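Why Do Some Things Have Bumps on Them?

Run your thumb along the handle of your toothbrush. Go on, we'll wait! Chances are you'll find a patch of little ridges or dots, and once you've felt those you'll start finding them all over the house, on bottle caps and game controllers and the soles of your slippers.

To see what bumps are good for, we need to talk about a force called friction. Friction is the rubbing force that tries to stop two things from sliding past each other. When you walk to the kitchen, friction between your feet and the floor keeps you from skating into the fridge (which sounds fun, but only the first time).

Now think about a bar of soap in the bathtub. Your hand is wet, the soap is wet, and a thin layer of slippery water gets in between. Squeeze hard and whoosh, off it goes! Bumps and grooves can help with that. They leave little gaps for the water to move into, so your skin gets to touch the thing you're holding. Your skin is also soft and a bit squishy, so it sinks down around each bump and hangs on.

Your own fingertips have ridges, too, and those ridges help you feel tiny differences between one surface and another.
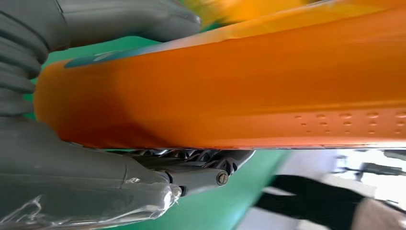
Bumps can also carry a message. Braille is a way of writing that people read by touch, and each braille cell has room for up to six raised dots. Many computer keyboards have a small bump on the F key and another on the J key, so that people who type fast can find their places with their eyes on the screen.

Would you like to try a bump hunt? Ask a grown-up or a friend to put 10 safe things from around the house into a pillowcase, some smooth and some bumpy. Close your eyes, reach in, and see if you can name 5 of them by touch alone. Then try it again wearing mittens, and see how many you get this time.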